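Skanadora Export Readiness Program: second progress report to Pralia
Prepared by Eulalia Valdebenito, 29th June

Where we stand

When we last wrote, in February, we had four small producers signed up, one draft label and a great deal of confidence. We now have seven producers, eleven draft labels and a more reasonable amount of confidence. The grant is paying for what it was meant to pay for, with one exception described under Budget.

The aim has not changed. We want frozen fruit pulp and ready-to-heat corn cakes from small processors on the shelves of midsize supermarket chains abroad by the end of the second year, under the producers' own names.

Producers

Farías remains the furthest along. Their passion fruit pulp passed its shelf-life test at the first attempt, and the first trial pallet went out with 937 pouches on it. It should have been 940. Three were eaten, or whatever one does with frozen pulp, by a buyer's delegation that had come to look at the paperwork.

Stalano is slower. Their corn cakes are very good and their freezer is not. Fidel Vergara has visited twice and reports that the door seal is "a matter of opinion." A replacement has been ordered out of their own pocket, and we have moved their audit back to let it arrive.

The three newest members joined after the spring open house. Two make fruit pulp. The third makes a chili sauce that needs no freezing at all, and we took them anyway - the labeling rules are the same, and Wenceslao Olivares argued the point for so long that agreeing was cheaper.

Labels

Every market wants the nutrition panel in a slightly different shape. We have stopped asking why. Cristóbal Mansilla has built a master template that covers five of the six countries on our list. The sixth changed its warning symbols the week he finished, so that one is being redone.

Translation went over by 45 hours, nearly all of it on the word "pulp," which buyers in two countries took to mean paper.

Buyers

We sent 226 sample kits and have had serious replies from 19 companies. Three have asked for prices, and one has asked for prices twice. Chains with their own frozen warehouses answer quickly and want volumes we can't supply yet. Independent grocers want volumes we can, and answer when they feel like it.

Budget

Spending is on plan except for cold transport, where we are over by $3000. The carrier added a fuel charge and then a charge for explaining the fuel charge. Baltasar Palma has since moved us to a shared truck that leaves at four in the morning. We ask permission to cover the gap from the travel line, which is underspent.

Next period

Stalano's audit, the sixth label, and a second Farías pallet, complete this time. We would also like to settle the question of minimum orders before the fall buying round, and will send a short note on that separately.

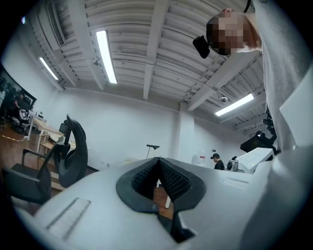 The note on minimum orders will come from Baltasar, with the price sheets attached. If Pralia would prefer those in dollars only, please tell him before he starts, as he is fond of his exchange rate tables and will include all of them.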